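# Session 4: Wildlife TV stunts and what we do with them

Notes by Dewanti Oei, Ikum evening course on animals in the media

Bring a pen, your viewing diary and something to drink, it gets warm in that room by the second hour. 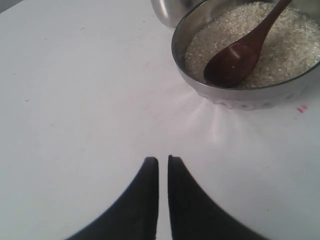
## Where we'd got to

Last time we finished on the old travelogue films, where a chap in a hat wrestles something and the narrator tells you it was terribly dangerous. I said then that the stunt never really left television, it just got better sound. This session is me trying to back that up!

## The programme we're watching

We'll look at the opening of *Night with the Crocs*, made by Prodamico. If you missed it, the presenter (he only goes by Ismail on screen) spends a night in a mesh cage on a riverbank while saltwater crocodiles come up to feed. The whole thing was trailed for weeks as "the night he might not come home". I watched it twice and I'll admit I was on the edge of the sofa both times.

Now have a look at the timings. The full programme runs 110 minutes with the adverts. Crocodiles are on screen for 33 of those. The rest is Ismail packing, Ismail on the phone to his mum, a man welding, and a great deal of slow music over mud.

## Things to argue about

- **Who is the animal for?** The crocodiles don't get a name, an age or a sex until the very end credits. Ismail gets a childhood.
- **Bait.** There's a bucket of chicken in one shot and then it's never mentioned again. Does feeding them for the camera change what we're watching? I think it does, and I'd like somebody to disagree with me.
- **The trailer promise.** If the advert says he might be eaten and he very plainly isn't, have we been lied to? Kaminville's local paper printed 1,056 words on this and used "cheated" in the headline.
- **The science bit.** The cage carried a sensor meant to measure bite force. We get one number, said quickly, over a drum roll. No method, nothing to compare it with.

Don't try to cover all of them in your group. Pick whichever one annoys you most and stay on it.

## A word on "for conservation"

Ismail says this phrase at the start and again at the end. I'm not sneering, plenty of people do get interested in animals through daft telly (I did, it was sharks). But do ask what the viewer is meant to do next. Is there a river named? A threat explained? Write down anything you find, even if it's small.

## For next time

Watch any wildlife programme made in the last few years and note the first moment a human speaks on camera. One side of paper is fine, and handwriting is fine if I can read it. We'll start with the spider people, so if you're squeamish, sit near the door.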